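3.2 Collecting the lid task

The kitchen part of the Codusside set was gathered at a single station between June and August 16, 2023. Each task was recorded until it had 100 usable demonstrations, for a total of 500 over the whole kitchen part. An operator drove the arm by hand with the Drodex controller, and a fixed camera recorded the workspace. Episodes longer than 15 seconds were dropped and recorded again.

In the lid task the arm has to take a pot lid out of its holder and put it on the pot. We moved the pot and the holder between episodes, using the grid on the tabletop to spread the starting positions. Figure 2 gives one starting layout, with the lid upright in the holder and the open pot to the right.
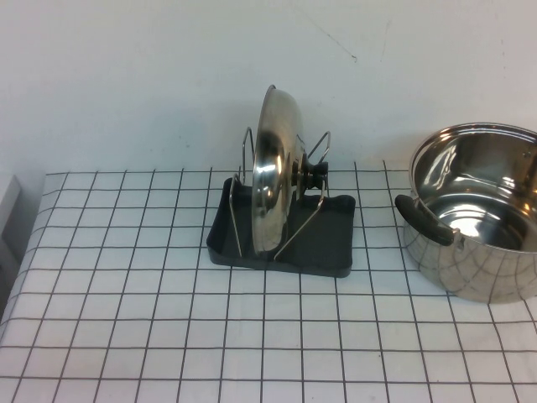 Figure 2. A starting layout for the lid task.

Petchrat, in a comment on our first draft, asked whether polished steel was a fair choice for a first set, given that reflections change with every move of the pot and a small model may learn the reflections in place of the shape. The same comment suggested adding a matte pot and reporting the two separately.

We kept the steel pot and lid, as these are common in home kitchens, but we agree that the concern is a real one. To test it, we held back all episodes from one corner of the grid and used them only for evaluation. The results are in Section 5. A matte pot is planned for the next round at Sukura.

Operators were told to approach the lid by its knob and to let go only after the lid had settled on the rim. Failed grasps were kept in the recording if the operator recovered within the time limit, and they carry a separate label.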